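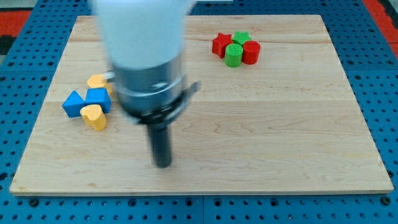 Progress report to the Şimşekoğlu Fund, May
Plikport lending library for household tools
Prepared by Hülya Yalçınkaya

You asked for a short update before the next payment goes out. I'll start with the number everyone likes. We logged 1,662 loans since the grant began, and 1,503 of those came back on time. Bülent Yurt wants that on the front of the leaflet. I would hold off. A loan in our system is one item going out once, so a person who takes a drill, a set of bits and an extension cord shows up as three. I can't tell you how many households that is, and I don't trust anyone who says they can.

The late returns bother me less than the ones we marked as on time. Our software, Zunetti, closes a loan when the item is scanned, whatever state it's in. A sander with no plug counts as a clean return. We've started writing the condition by hand in a notebook at the desk, and I'd like to keep doing that until Zunetti can record it. They say the feature is coming. They said so last fall too.

Saturday-style repair classes were in the original plan. We ran them in the evening instead, starting at 6:30, with room for 30 people. The early ones filled up. Then we dropped the free supper and they didn't. You can read that however you want, but I wouldn't call it proof of demand for repair skills.

The Nestorine pickup lockers are the part I'd question most. We budgeted for 40 lockers on the idea that people who work late would use them. So far the heavy users are people who live near the building and come by during open hours anyway. Bülent thinks it's a matter of getting the word out. He may be right. I'd want to see one more quarter before we pay for the second bank of lockers, and I've left that line unspent.

Spending is otherwise on plan, apart from blades and sandpaper, which we priced far too low. I'm asking to move some of the unused printing money over to cover them. Please let me know if that needs a form.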